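The Third Bin

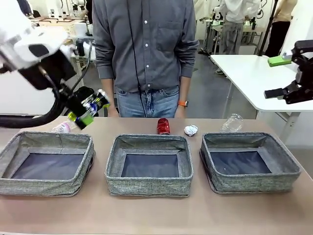 Elżbieta Szczepańska had sat through sorting schemes before. Pramlow had paid 700 for this one, and what it came to was three gray fabric bins on a long table, with no labels.

"Plastic, metal, paper," Berkay said, as if that settled it.

"And which is which?"

"People will know."

She looked at the bottles, the red can, the ball of crumpled paper. Up to 50 people ate lunch on this floor. She had seen what they did with a teabag.

"Where does a greasy napkin go?"

Berkay thought about it for longer than she liked. "Paper," he said.

"And if it has cheese on it?"

He put his hands in his pockets. By 11 she had gone to find a marker.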